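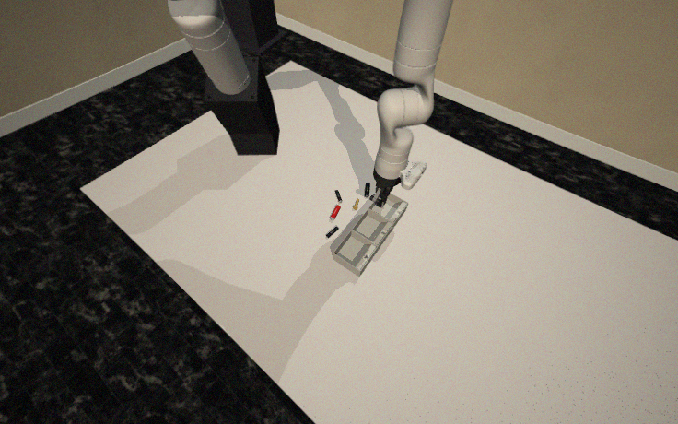
Oi-ling Yu wrote to me that she'd bought two college planners before mine and both of them ran out of room halfway through sophomore year, so would I please tell her how many terms the Lurko holds before she spent any more money. Fair enough! It holds 12. That's four years of fall, spring and summer, and if you're on quarters you can get the refill pack and keep going.

Lurko Degree Planner, second edition
Spiral bound, 200 pages, 340 grams

I made the first Lurko at my kitchen table when I was transferring out of Pacheco and had my credits scribbled on the backs of three different envelopes. I'd taken a statistics class that counted at my new school as an elective and nothing else, and I found that out in a hallway, in June, with my registration window already open. So I drew up a page with a column for what the class was called at the old school, a column for what the new school called it, and a wide one for who told me so and when. That last column is still my favorite part. I've kept it in every version, even when my printer (hi, Valdis Jaunzems) begged me to make it narrower.

What's in it
-- 12 term spreads, one per term, with room for eight classes and a box for the ones you dropped
-- A transfer table that folds out
-- Requirement checklists, left blank so you can copy yours out of your own catalog
-- Advisor meeting pages with a signature line
-- A money section: tuition, fees, aid, books, and what you really paid
-- A pocket in the back cover that fits a folded transcript

The paper is thick enough for gel pens. Markers will show through a little, sorry. I tried a heavier stock and the thing got so fat that it wouldn't close over the pocket. 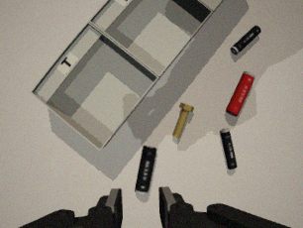
The transfer table is the page I get the most mail about, mostly from people who aren't sure which half to write in. Left half is for credits your new college has accepted in writing. Right half is for everything still up in the air. Please don't mix them, even when you're nearly certain about a class! I think of it like that gray tray with the divider wall running across it: you want something solid between one lot and the other, or you end up with batteries and a brass bolt rolling around together and you're digging for the one you need five minutes before your appointment. When a credit gets accepted, cross it out on the right and write it again on the left, with the date. It feels fussy the first time.

New in the second edition
The money section used to be one page and now it's six, thanks to Man-lok Hsueh, whose email on the subject was longer than the section was. The advisor pages got more lines. I also took out the motivational quotes (there were only four, and I was sick of all of them), and the term spreads now start with a blank for the add/drop deadline right at the top.

Who it's for
Community college students, transfer students, part-timers, and anybody coming back after a gap. If your college has an online degree audit, keep using it! I fill mine out from the audit and then bring the Lurko to the meeting, where it's easier to point at things. It won't suit you if you're in a program with a fixed schedule, because most of the pages would sit empty.

Ordering
I've sold 3,436 of these so far, all packed either by me or by the good people at Fitalora, who handle the bigger boxes. Single copies ship from Stivham within three working days. Colleges and advising offices can order in cartons, and I'll print your office hours inside the front cover at no charge if you send them along with the order. Refill packs are sold separately and fit both editions -- just open the spiral at the top and thread them on.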